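Do Desire Quizzes Measure Anything?
Project report, Human Relationships option, Skolarby College
Submitted 2022-05-14

1. Background

Plenty of websites offer couples a quiz that claims to say how well their sexual interests match. The Kragh Desire Profile is one of the better known in our year group, mostly through shared screenshots of results. It gives a percentage and a "type" for each partner. The site says the quiz is "based on psychology" and leaves it at that. We wrote to ask which studies it rests on and got a discount code for the paid version.

Our question was narrow. If the same person takes the quiz twice, do they get the same answer? A test that fails this can't be telling anyone much about their marriage, whatever else it does.

2. An older example

Selling couples a score isn't new. The Flesthorpe library has a 1935 marriage manual from the Hustow press with a chart for rating "ardor" in husband and wife. The husband rates both columns. Its language is dated, but the method is close to what Kragh sells: a few vague questions, a total, and a paragraph flattering enough that most readers would accept it.

3. Method

We asked adult students to take the free quiz, wait 15 days and take it again. They sent us only the type and the percentage. We didn't collect answers to single questions, partly for privacy and partly for ethics approval, which we would not have gotten otherwise. Everyone answered for themselves, with no partner present. In January we had over 200 sign-ups. Only 70 people finished both rounds, and the people who stay in a study like this are probably the ones who enjoy quizzes.

4. Results

Fewer than half of those who finished got the same type both times. Percentages moved as well, often by enough to push a person from "well matched" to "needs work." Nobody was told to change their answers, and most said in the follow-up form that nothing in their relationship had changed.

Most also said the second result described them well. So had the first. We think this is the most useful thing we found, and it fits the usual explanation that people read themselves into general statements. We can't prove that explanation from our data.

5. Limits

Our sample was young and came from one college. Some people may have guessed what we were testing. Feelings about sex do change from week to week, so part of the drift could be real, although the site describes its types as lasting. We'd be wary of anyone using our results to say fantasies mean nothing, which we did not test.
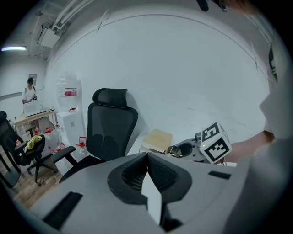 6. What we would change

A repeat should include a fake result handed out at random, to see whether people rate it as highly as their own. We planned this and ran out of time. The follow-up form also needs rewriting: "Did the result feel accurate?" practically asks for a yes. Until somebody runs that version, we'd suggest couples keep their money and skip the paid one.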